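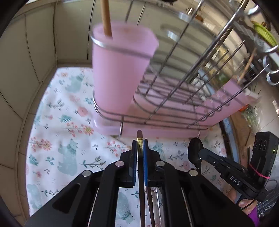

# Chapter 9: Holding On to Thin Things

Pick up a chopstick. Your fingers found it, closed on it, and turned it to the angle you wanted, all while you were still reading the last sentence. Now try writing the program that does the same thing! By the end of this chapter you'll have written most of one, and it's among the most satisfying pieces of software in the book.

Until now we've worked with blocks, cups, and boxes. Those objects are kind to beginners. They're wide, so a small error in the estimated position does little harm, and they have flat faces that line up nicely with a pair of fingers. A chopstick gives you a few millimeters to aim at. Seen end-on it almost vanishes, and beside the wires of a dish rack it looks a lot like another wire. Push one end against something solid and the whole stick can swing around in the grip like a clock hand.

That last problem is the one Bongani Msimang ran into when he wrote the first version of Truder, the small planner we'll use in the exercises. His code assumed that once the fingers had closed, the object was fixed to the gripper for good. It worked well on cups. On sticks, the planner kept steering toward a tip that had already moved somewhere else. His fix added a single angle to the state and a short routine to update it, and you'll write that routine yourself in Section 9.2.

## Seeing what the hand sees

A camera mounted near the fingers travels with them, and this changes the perception problem in a wonderful way. The fingers stay at nearly the same place in every picture, so the software can learn that place once and look there first. Everything else slides, tilts, and stretches as the hand moves. With a wide-angle lens, straight shelves and counter edges bow outward as well, and a line detector that expects straight lines will miss them unless you correct the lens first.

The background matters more than most students expect. Shiny metal, clear plastic, and printed cloth all produce edges, and many of those edges are sharper than the edge of the stick you care about. Compare the pale stick in the next figure with everything that lies beyond it, from the stove to the shelves at the right. How would you tell your program which vertical line is the one in its grip?

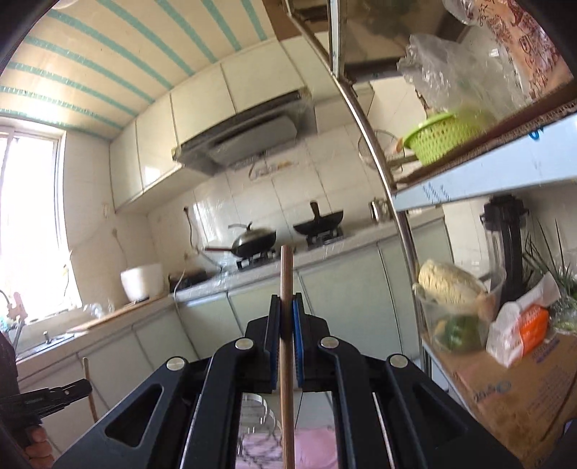 ## What you will build

The chapter follows the order in which the pieces depend on each other.

- **9.1 Finding the stick.** You'll undistort the picture, mask the gripper, and fit a line to what remains between the pads.
- **9.2 Tracking the angle.** A small filter keeps an estimate of how the stick leans in the grip — and of how sure it is.
- **9.3 Planning with a tip.** We move the goal from the fingers to the end of the object, then check the full length for collisions.
- **9.4 Placing and letting go.** The controller lowers the stick until contact, then opens without dragging it sideways.

The exercises use the Laur set, which contains 505 short recordings. Use the first 253 for tuning and leave the others alone until Section 9.4. Piret Žukauskas, who prepared the labels, marked both ends of the stick wherever they could be seen and left the label blank where they couldn't. Please keep those blanks! Your filter should learn to coast through them.

Before you go on, spend a minute with the next figure and sketch the line your detector ought to return. Then list every other long, thin shape that could fool it. 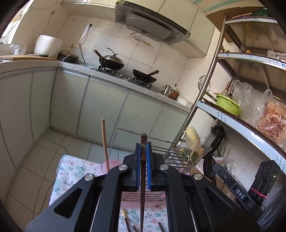

**Figure 9.2** A dark chopstick held upright between ribbed pads, with its tip above the jaws. Rack wires, a light wooden stick, and other chopsticks all offer competing edges.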